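Snack Drawer Gallery: What We Bought, What We Kept

Posted 7/15/20 by Lewis Rankin

I was told that a well-run snack drawer would change the way our floor at Laing works. I have my doubts about any drawer changing anything, but Soledad Bustamante got the money approved and I got the job of writing up the result for the building page. We had one deep drawer, one shelf over the sink and $121 to spend. A few of the entries below are still waiting for their pictures, so for now you'll have to make do with the captions.

I should say where I stand. I don't believe in "sharing size." I don't believe "lightly salted" means anything, and I have never met a resealable strip that resealed twice. If you want a cheerful page about snacks, the Canderport office has one, with a recipe for trail mix that calls for three kinds of raisin.

1. The drawer before
Hamish Dunbar swears it was tidy in November. It held soy sauce packets, a bicycle pump and a birthday candle shaped like an 8. The pump has been returned to its owner, who says he wasn't looking for it.

2. The dividers
Sold as adjustable. They adjust once, with a loud click, and after that they stay where they are. Sum-yee Chien set ours too narrow for crackers and just right for tea bags, so the crackers now live on the shelf.

3. Crackers, on the shelf
Two sleeves open at the same time, as always. I've asked people to finish one before starting the next and I've been told the second sleeve is "for the other kind of cheese." We don't stock cheese.

4. The clip jar
A jar of 100 clothespins for closing bags. Cheap, ugly, and the only thing on this page I would buy again without an argument. They hold better than the plastic clips from the Zidville catalog, which snapped at the hinge. The catalog says the hinge is good for 500 openings. I'd like to know who did the opening.

5. Nuts
Mixed, supposedly. The Brazil nuts go first, then the cashews, and then you have a can of peanuts that cost what mixed nuts cost. Natália Cardoso suggests buying plain peanuts and being open about it. She may be right, but Soledad says the can looks nicer.

6. Granola bars
Chewy on the box. I have no further comment, except that my dentist is in Mosmont and it's a long drive.

7. The bag question
Bagged snacks are where I lose patience. They take up more of the drawer than anything else we buy, and a good part of what they take up is air. I've heard the explanation about protecting what's inside, and I'd believe it more if I hadn't tipped so many crumbs into my palm at the end. Then there's the packaging itself, which seems to be designed by people who sell mirrors. Look at the glossy foil on this one, yellow and orange and crinkled all over, throwing light back from every fold. Under our kitchen lights a bag like that is hard to read, and anything printed small may as well be left off. It's a large bag too, and large bags go in flat or they don't go in, whatever the person stocking the drawer may tell you.
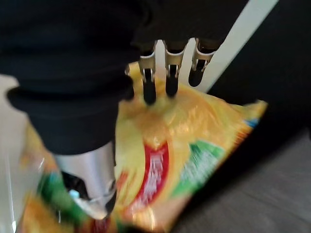

Big, shiny and very yellow. I remain unconvinced by the size.

8. The same drawer, restocked
Bags lie flat at the back and small things go in front. Hamish wanted them standing up like files, with the tops showing. We tried it his way for a while and the drawer wouldn't close, so we're back to flat. He has asked me to note that the drawer is shallow for its type. It's the deepest one we have.

9. Dried fruit
Apricots, mostly. They were on Soledad's list as the healthy option and they've been treated with the respect people give healthy options, meaning the tub is full. I had two while writing this. They were fine — a little leathery.

10. The sign-up sheet
Taped inside the cupboard door, with columns for what ran out and who noticed. So far the entries are "chips," "chips," "more chips" and a drawing of a fish. Natália thinks the sheet should move to the front of the door. I think it would collect more fish.

A few notes for anyone copying this on another floor. Buy the clothespins. Measure the drawer with the dividers in, as ours cost us most of an inch across. Keep anything in a noisy bag away from the meeting room side, where the wall is thin and Sum-yee takes her calls. Don't bother with the matching labels; ours peeled, and everyone can tell a peanut from an apricot.

Has it changed the way the floor works? People stand at the drawer a bit longer than they used to. Soledad calls that conversation. I've listened in, and it's mainly about who finished the cashews.

The missing pictures will go up when Hamish sends them to me. Complaints about the raisins, or the lack of them, should go to Canderport.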